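Chapter 7
Wood in Small Sections

7.1 Scope of the chapter
7.2 Grain and slope of grain
7.3 Moisture and movement
7.4 Bending of slender pieces
7.5 Grading and rejection
Exercises

Before starting this chapter you should be able to calculate the cross-sectional area of a square and a round bar, and to state the difference between stress and load (Chapter 3). The tables of density in Chapter 5 are used again in Section 7.4.

7.1 Scope of the chapter

Most books on timber deal with beams, posts and boards. A large share of the wood that passes through a workshop is much smaller than this. Dowels, pegs, skewers, garden canes, tool handles, stirring sticks and the spindles of chairs are all small sections, and they do not behave like beams made to a reduced scale. A knot that would be ignored in a joist may run across the whole width of a peg. A change in moisture that would take weeks to reach the middle of a post reaches the middle of a thin stick in a short time.

In this chapter a small section is any piece of solid wood whose greatest width or thickness is under 45 mm. The limit is one of convenience. It follows the practice of the Prostlow workshop, where the test results used in Sections 7.4 and 7.5 were obtained by Ecaterina Bratu and Costel Dobre. Pieces made up from glued layers are left to Chapter 9.

The term stick is used for a small section whose length is at least ten times its greatest width. A shorter piece is called a block. The shape of the cross-section does not matter for this purpose, and a stick may be round, square or flat.
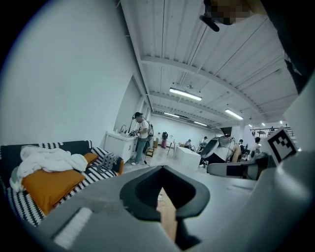
Figure 7.1 A wooden stick.

Three directions are needed to describe a piece of wood: along the grain, across the growth rings (radial) and around them (tangential). In a well-cut stick the first of these lies close to the long axis. The other two may lie anywhere in the cross-section, and in a round stick they cannot be told apart until the end is examined. Students should get into the habit of looking at the end of a piece before measuring it.

Strength along the grain is many times greater than strength across it. It follows that the angle between the grain and the long axis — the slope of grain — has more effect on a stick than any other single feature. Slope is written as a ratio. A slope of 1 in 20 means that the grain moves sideways by one unit for every 20 units of length. In Section 7.2 the slope is found by scribing a line along the grain and measuring how far it departs from the edge.

The Prostlow tests were made on sticks in two batches. The first, from the Nendero yard, held 157 pieces and was stored indoors from January until it was tested. The second held 114 pieces and came from Usuga. All were cut to 1000 mm and trimmed again after drying. The batches are kept apart in the tables and should not be added together, as the species and the drying methods differ.

Moisture content is given throughout as a percentage of the dry mass of the wood. Some older books use the wet mass, which gives a lower figure for the same piece. The method of weighing is set out in Section 7.3, and the corrections for scale error are those of Tincuța Preda (see Further reading).

Terms used in this chapter

Block: a small section too short to be called a stick.
Check: a split along the grain that forms during drying.
Run-out: grain that leaves the side of a piece before reaching its end.
Set: the bend that remains in a piece after the load is taken away.

7.2 Grain and slope of grain

Wood splits most easily along its grain. A stick that has been split from the log will therefore have little run-out, whereas a sawn stick follows the line of the saw.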